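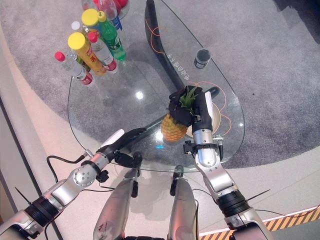 *Fig. 1. Head camera view: right hand holding the pineapple by its crown, plate at the right.*

## Unit 3: Perception on a glass table

In this unit we study how the software decides where the table is. With a wooden table this is simple, because the depth camera gives us a flat plane. With glass the depth values often belong to the carpet below, so the plane fit in the Estex package returns a surface that is too low.

Look in Fig. 1 for three things which can confuse the detector:

- the black curved support, visible through the top
- the bright reflected spot on the glass
- the clear bottles, which have few good depth points

**Method used in the Kelness lab**

1. Remove all depth points inside the mask of the arms.
2. Find the base of every opaque object (plate, cup, pineapple if it stands).
3. Fit the table height from these bases only.
4. Keep this height fixed until the planner asks for a new one.

Please note that a held object must not be used in step 2. The state `in_hand` is set by the gripper controller, and you should read it before the fit.

**Choice of grasp**

The grasp planner of Iturra gives two candidates for a pineapple: body and crown. The crown is narrow and the fingers can close around it, but the body can swing. For this reason we limit the wrist speed in `carry.yaml` before the arm moves sideways.

**Exercise**

Open log 264 and run the fit with and without step 1. Write down both heights and explain the difference in a few sentences. Bring also your mask picture, we will compare them in the Dresolbridge room.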